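So I've been back at the folding again. I know, I know, I said I'd write about the trailer wiring next, but the wiring is boring and the folding has taken over my evenings, so the wiring can wait.

For anyone who's wandered in from somewhere else: since July I've been doing demonstrations for Gandance, mostly at home and mostly in the evening after tea. You get a handheld gripper, you do ordinary household jobs with it over and over, and the recordings go off to be used for teaching a robot arm to do the same jobs. I do clothes. Other people do dishes, or shelves, or putting the groceries away, and I'm a bit jealous of the groceries people if I'm truthful. A tin of tomatoes stays the same shape when you pick it up!

I started out on the remote control side, which I wrote about back in autumn. That was at the Ernton place, sitting in a chair with a controller in each hand and watching two arms across the room copy me about half a heartbeat late. Great fun for the first hour. After that my shoulders were up around my ears and I'd still only managed one tea towel. The trouble with driving an arm from a chair is you can't feel a thing. You close the jaws and hope, then you lift and see whether the towel comes along. I'd be leaning sideways in the seat trying to look round the elbow of the thing, like that ever helped.

With the handheld one you're standing right there over the cloth and your own wrist does the work. There's a trigger, you squeeze, the two pads come together. You still can't feel the fabric, but you can feel the drag when it catches on something, and that's worth an awful lot. I got more done in my first week at home than in the whole stretch at Ernton.

My daily target is 59 good runs. A good run goes start to finish with no regrasping in mid-air and no sneaky help from your free hand. The sneaky help is a terrible habit. You spend your whole life smoothing out a sleeve with your left hand and then somebody asks you to stop, and your left hand just goes on ahead without you. I've taken to keeping mine in my back pocket. I binned a whole evening's worth early on over exactly that.

Right, corduroy.

I'd been getting cocky on T-shirts. T-shirts are thin and floppy and once you've learned to come in low and pinch the hem, they mostly go where they're told. Then I moved on to the brown corduroy and everything I thought I knew went out the window. It's thick, so two layers feel like four. The ribs grab at each other, so when you drag one part across another it doesn't slide, it bunches up and brings its neighbour along for the ride. And it holds a crease in whatever spot you least want one. I do it on the bed, on top of the mattress, and I'll say now that a mattress is a harder surface than a table, because everything sinks a bit when you press.

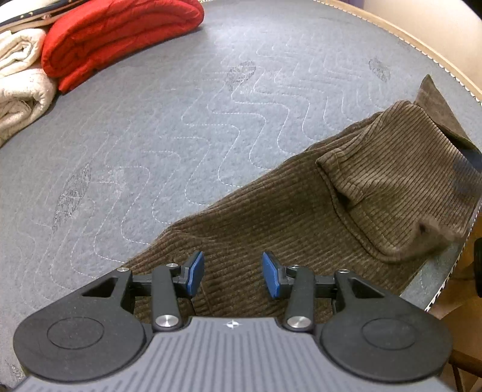 Filed under: Robots, Laundry, Slow Hobbies

What I've settled on for the thick stuff is hovering first. Come in over the top, stop, get both pads lined up either side of the bit you want, and only then go down. I used to swoop in all in one motion because it looked smoother, and I was pretty proud of my swoop. But the notes that came back from Gandance said my approaches were too quick to be much use, and when I watched a few back I could see what they meant. I was making up my mind halfway down and fixing the angle at the last second. If I'm dithering, the robot's going to learn dithering.

The other thing is going for an edge wherever there's one showing. A hem that's folded over and standing up a little is a gift, take it. Trying to pinch up a flat panel of corduroy is miserable, the pads just skate along the ribs, or else you press down hard and get a fistful of mattress cover as well. I've done that more than once and picked up the lot.

I keep a tally in an old Skerkevham notebook (the squared kind, lovely paper, I'm hoarding my last 2) and as of last night I'm at 207 good runs on corduroy alone. My failed runs have a page to themselves and it's a fuller page than I'd like. I write down what went wrong in a word or two: slipped, dragged, double layer, left hand. There was a lot of left hand in the beginning, but there's hardly any this week, so I'm calling that progress.

Wrist update, for those who asked after the last post: much better, thanks. I moved my grip back a bit and now I stop for a stretch after every five runs. The gripper isn't heavy to pick up, but it gets heavier as the night goes on. I also quit doing it sitting cross-legged on the bed, which was a dumb idea from the start.

Somebody in the comments wanted to know if the robot can fold my washing yet. Nope! I saw one clip of an arm having a go at a T-shirt and it got the first sleeve over quite nicely, then stalled above the second one for ages. I was cheering at the screen regardless. It came in low and pinched the hem exactly the way I do, or I like to think so anyway.

Next up is supposed to be fitted sheets. I've asked if there's any chance of groceries instead. The Matoušek jacket with the fiddly toggles is on the list as well and I'm pretending I haven't seen it.

Trailer wiring next time, I promise. I've bought the connectors and everything.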